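Week 6 handout - Storage and small rooms
Interior Planning, evening group

Read before Tuesday. Bring a tape measure and the plan of your own kitchen or bedroom, scale doesn't matter yet.

Recap from last week
Circulation = where people walk. Storage = where things stop. Most bad rooms have the two fighting. Remember the Hoekstra flat: lovely hall, wardrobe door opens straight across it, can't get past with a bag of shopping.

1. Start with the things
List what has to be stored before drawing anything. Three heaps: daily, weekly, hardly ever. Daily goes between knee and shoulder. Hardly ever goes up high or under the bed. Heavy stuff low, always (casserole dishes, tool boxes, vinyl).
Common mistake: buying the unit first and then finding things to fill it.

2. Depths
Books need far less than people give them. 200 mm covers most paperbacks, 300 mm for larger books and box files. Deep shelves = two rows, and the back row gets forgotten. Plates and pans want more, measure your biggest plate, not a catalogue one.
Write all sizes in mm. Someone handed in centimetres and milimetres on the same drawing last time, please don't.

3. Drawers or doors
Drawers: you see everything from above, good for small items, cost more, need clear floor in front to pull out. Doors: cheaper, take tall things, but you end up kneeling. Mixed units are often the answer in a bedroom or utility room.
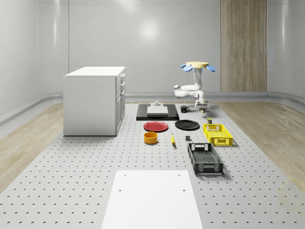 Fig. 1. White cabinet, three drawers over a door section (rendering).

Things to note on your own plan: which way each door swings, what it hits, how far the longest drawer comes out. Draw both open, dotted line. Do this even when it looks obvious.

4. Free-standing or fitted
Fitted uses the odd corners and goes up to the ceiling. Free-standing moves house with you. Renters, think hard. In the Traltia Street exercise the fitted option came to 2,000 with labour, and the tenants would of had to leave it behind.
Old houses: check the floor is level and look for skirting boards, pipes, sockets. A unit pushed against skirting never sits flush.

5. Colour, quickly
Pale units next to pale walls tend to disappear, handy in a narrow room. Dark ones read as furniture. More on this in week 8.

Homework
Redraw one wall of storage from page 11 of the Gamum booklet. Heaps list on the back. One page only, pencil is fine.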